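February
By the course instructor, Fashion Retail and Styling

Week 5 notes: Building a footwear wall on a real budget

Okay, so last week we got stuck on heel heights and ran out of time for pricing, and I promised I'd write this part up for you! Grab your buying sheets. We're still working with our practice store, Zatmont, which has room for 64 styles on the wall and no more (I know, I know, you all wanted boots in there too).

Start with your price ladder. Zatmont's top price is $300, and most of its shoppers stop at $100. So please don't send me a plan where half the wall is Prusico pumps at the top of the range. They're gorgeous, I'd wear them to the grocery store, but two or three pairs will do the job.

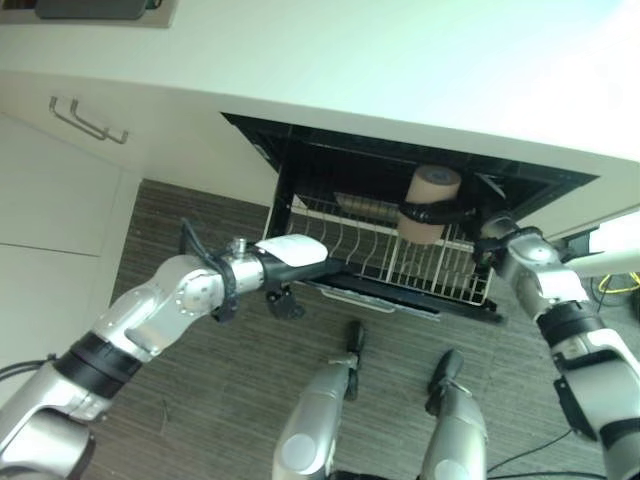 Color comes next, and it's where most of your drafts went sideways. "Neutral" is a whole family, and you need to name the one you mean. Look at the beige cup in the dishwasher rack: pale tan, with the circle inside the rim a little darker. Put those two shades on a loafer and its lining and you've got a very sellable shoe! Write "pale tan, darker tan lining" on your sheet and the buyer knows what to look for. Write "nude" and you'll get six different shoes back from six vendors.

Now texture. Blomqvist's spring flats come in smooth and perforated versions, and I want you to pick one to lead with and tell me why. Perforated reads casual, even in a dressy shape, so keep it near the sneakers.

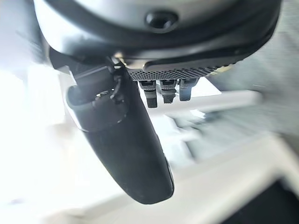
Smooth, softly shiny housing above a plate of tiny round holes.

For Tuesday, finish the Istness worksheet, style 441 only. You need one outfit for work, one for a party, and a line on which size you'd reorder first. Bring it printed, please, my eyes are begging you.

Questions about this handout? Email the course office. © Fashion Retail and Styling. Back to top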